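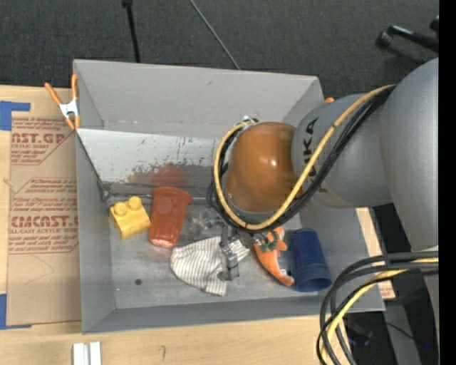 How to Sort a Mixed Box of Hardware

Last updated: Sun 16 September

Most households and small shops end up with at least one box of loose screws, nails, washers, hooks and odd brackets. It grows a little with each job, and after a few years it is faster to drive to the store than to find what you need in it. Sorting it takes an afternoon. The method below is the one we use at the Clirunstead tool library, where donated boxes come in every week, and it works just as well on a kitchen table.

What you need

A large, shallow tray or a baking sheet with a rim. A magnet, ideally one with a handle. Eight small containers to start with; yogurt cups are fine. A ruler, a marker, masking tape and a pair of work gloves. If you own a thread gauge, get it out. If not, keep a few nuts of known size handy and use those.

Put down an old towel under the tray. It keeps things from rolling and catches the grit.

Step 1. Dump and clean

Wear the gloves for this part. Pour out no more than fits in a single layer on the tray. Pick out the obvious trash first: sawdust, bits of drywall, broken wall plugs, bent nails. Anything sharp that isn't hardware, such as loose blades, goes into a jar with a lid right away.

Light surface rust is not a problem on nails and plain washers. Throw out screws with rusted threads or stripped heads. You will be tempted to keep the long ones. They will snap when you drive them.

Step 2. Pull the steel

Wrap the magnet in a plastic bag and pass it over the tray. Most of the pile will come up. Hold it over a second container and peel the bag back to drop the load. What stays behind is mostly brass, aluminum, plastic and some kinds of stainless. Keep that group apart, as these are the pieces worth saving for outdoor and bathroom jobs.

Step 3. Sort by kind, not by size

This is where people lose time. Do not measure anything yet. Make these piles:

Wood screws
Drywall screws
Machine screws and bolts
Nuts
Washers
Nails and brads
Hooks, eyes and brackets
Everything else

Work with both hands and don't stop to think about a single piece for more than a second or two. If you can't tell what it is, it goes in the last pile. Refill the tray and repeat until the box is empty.

Step 4. Split by size

Take one pile at a time. For wood screws, length matters more than thickness for most home jobs, so line them up against the ruler and make short, medium and long groups. Measure flat-head screws from the top of the head and round-head screws from underneath it.

Machine screws need more care. Try each one in a known nut, using your fingers only. If it binds after a turn or two, it is the wrong thread — don't force it. Keep metric and inch sizes in separate containers even if you have only a handful of one.

Step 5. Deal with "everything else"

Go through this pile last. Furniture parts such as cam locks and shelf pins can go in one bag together. Set a limit for the rest. Rachid Abou Zeid, who runs our Dumville branch, allows one jar, and when it is full something has to come out before anything goes in.

Step 6. Label and store

Tape a sample piece to the front of each container and write the size beside it. The sample is quicker to read than the writing. Store heavy containers low and keep nails away from anything with a soft plastic bottom.

If you are buying drawers, get fewer and bigger ones than you think you need. A cabinet with 125 tiny drawers looks good but takes too long to search.

Keeping it that way

Put an empty cup near the door or on the bench for loose pieces. Sort the cup when it fills up, usually in less than six minutes. Don't let it turn into a box.

Questions about threads can go to Riku Fukuda at the front desk. Bring the piece with you.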